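August 15, 2026

## Can it clear the table yet?

Several of you wrote in after the April issue asking when a machine will do the washing-up, and I'm afraid I must ask for a little more patience. I've spent a happy fortnight reading through what the Skuvis group have been up to with their kitchen trials, which run entirely in simulation for now, and there is plenty to be cheerful about — just not a clean sink.

The tidying task sounds like nothing at all. Pick up the water bottle, leave the can alone, don't send the kettle flying. My own family can't always manage it, so I have some sympathy!
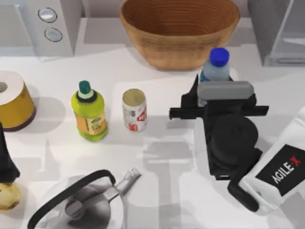
## The fiddly bits

Clear plastic is a nuisance for any robot that relies on its eyes, and a tall roll or a bottle standing in front of the microwave makes reaching the door a proper puzzle. Skuvis have run the kitchen 3,000 times in the computer, and their best score for a full tidy-up is 67 per cent, which I'd call a decent teenager. Doors and dials come next, and they expect those to take longer.
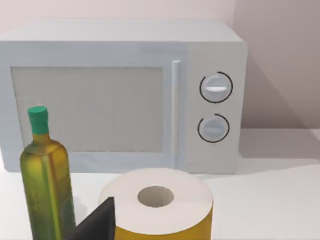 *Oil, paper roll and microwave in the simulated kitchen, with a black gripper finger beside the roll.*

Plistton are trying the same jobs on a real worktop, and I'll report back once I've read their notes.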